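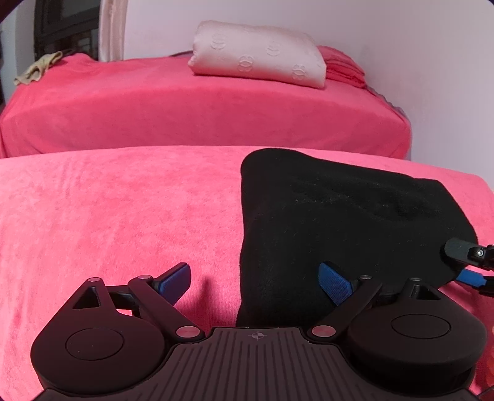
Packaging Line Technician, Gwynne Brewery

Dremeo Brewing Company invites applications for a full-time Packaging Line Technician at its Gwynne production site. The position reports to Vaughn Dvorak, Packaging Manager.

The technician will operate and maintain the canning and kegging lines, carry out seam checks and dissolved oxygen tests, and record the results for each run. The work also includes changeovers between can sizes and assistance with the seasonal program, which begins in February. The successful candidate will spend the first 3 weeks in training at our Skaltham warehouse before moving to the line.

Applicants must have a high school diploma or equivalent and prior experience in food or beverage production. Familiarity with counter-pressure fillers is preferred - training will be given where needed. The role involves standing for long periods, lifting full cases and kegs, and some early shifts.

Dremeo offers health coverage, paid leave and a monthly product allowance. Dremeo is an equal opportunity employer.

Please send a resume and cover letter to Cadi Humphreys, Human Resources, quoting reference 1644. Applications must be received by 28th July.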